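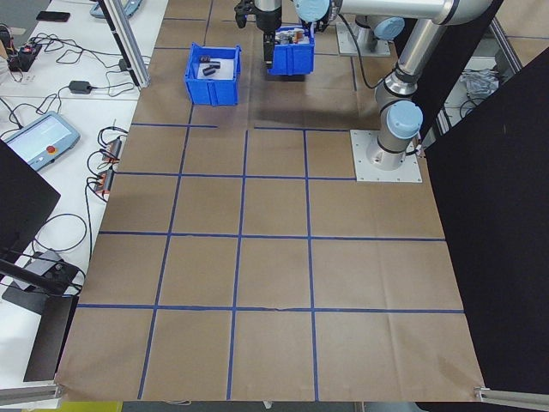 The student automation club at Shojaei Technical College held its winter open day on Dec 20, 2024, and I went along with my daughter, who will be applying to programs next year. The club meets in a long room at the back of the engineering building, past the machine shop. This year's project is a sorting task. An arm has to take small parts out of one blue bin and put them in the one beside it, and the students have to get it to do that reliably enough to enter a contest. They work on brown paper laid over the table and marked off in squares with blue tape, and the squares came up in conversation all afternoon, because everyone in the club uses them to say where something should go.

We arrived a little after the doors opened. Parking was in the lot behind the library and the signs were easy to follow. There was a sign-in sheet, a box of safety glasses, and a table with coffee. Visitors were asked to put on the glasses before going farther than the coffee, and to leave coats on the hooks in the hall.

The club and how it runs

Perla Barajas, a second-year student, took our group through. The club has 14 members this year, most of them from the mechatronics program, plus two from computer science and one from nursing who joined because her roommate did. They meet twice a week during the term. Members pay no dues. Money comes from the college and from a local company called Grimex, which makes packaging equipment and hires a few graduates each summer.

New members start with a safety session and a written plan. They aren't allowed to move the arm until an older member has read the plan and watched them jog the joints one at a time at low speed. Barajas said this takes most people two meetings. She said it took her five, as she kept mixing up the tool coordinates with the base coordinates.

After that, each new member gets one skill to work on. The skills are small: go to a point above the bin, open the fingers, come straight down, close, come straight up. They are written separately and then joined. My daughter asked why they didn't write it as one program, and the answer was that when something goes wrong in a long program, it's hard for the next person to find.

The task

The contest is the Priris Student Sorting Challenge, held in January at a college two hours away. Each team gets a mixed bin of parts. The team's arm has to move as many as it can to a second bin in a set time, and points are lost for drops and for anything that lands outside. The rules allow a team to choose its own gripper but limit the speed of the arm.

Last year the club scored 569 points and came in fifth. The students were open about what went wrong. Their program assumed the bins would be exactly where they had been in practice, and at the contest the table was a different height. They lost most of the first round fixing it.

This year they are practicing with the bins moved on purpose. Before each run one student shifts a bin by a square, or half a square, or turns it a little, and writes the change in a notebook. Another student, who has been told to look away, then has to get the arm working again. The goal is to be ready to run in under five minutes. When we were there the best time in the notebook was just over six.

They also change what goes in the bins. Some parts are easy for a gripper with two fingers, and some roll or slip out when the fingers close. Small black pieces are used for the first lessons, and the mixed colored ones come later. A student who works on the gripping skill told us that parts packed close together are harder than parts of an odd shape, as the fingers need room on both sides. His approach is to take from the outside of a pile first. Another member thinks it is better to nudge the pile apart before picking anything. They are going to test both, 200 picks each, and use whichever drops fewer.

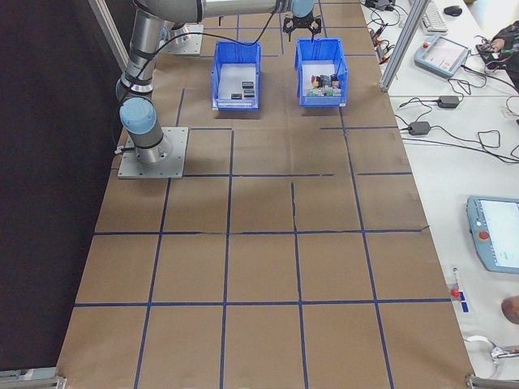

Trying it ourselves

Visitors could have a turn with a teach pendant, with a club member standing next to them. The line was fairly long, mostly parents and high school students. Each person got a few minutes.

The pendant is heavier than I thought it would be. The screen has arrows for each direction and a slider for speed, which the student set very low and asked us not to change. I was told to bring the gripper over a part, lower it, close the fingers and lift. Getting over the part was not hard from where I stood, but I had the depth wrong and had to walk to the end of the table to see how far off I was. My part slipped on the first try and held on the second. My daughter got hers on the first try and wanted to go again, so she went to the back of the line.

There is an emergency stop on the pendant, and every visitor had to press it once before starting so that they knew how it felt. I thought that was a good rule. The reset takes a little while, and this was one reason the line moved slowly.

The talk

A short talk was given in the classroom next door. It covered the two-year program, the transfer options, and the summer jobs. A former club member who now works at Zostard, a warehouse firm, talked about her work, which is mostly finding out why a line has stopped. She said the notebook habit from the club was the thing she had used most. There was time for questions, and most of them were about cost and class times - the handout answers both, so pick one up on the way in.

I would have liked to hear more about the math students need before they start. The handout says algebra and some trigonometry. Barajas told us afterward that several members took the trigonometry course in the same term they joined the club and managed fine, though it made for a busy fall.

If you go

The open day is free and runs twice a year. The next one is in the spring, after the contest, and the date will be on the college website. Children are welcome but have to be tall enough to see over the table if they want a turn at the pendant. Wear closed shoes. The room gets warm when it's full, and there are only a few chairs.

Allow two hours if you want to do both the talk and the pendant. We stayed closer to three, and my daughter left with an application form and the club's meeting schedule for next term.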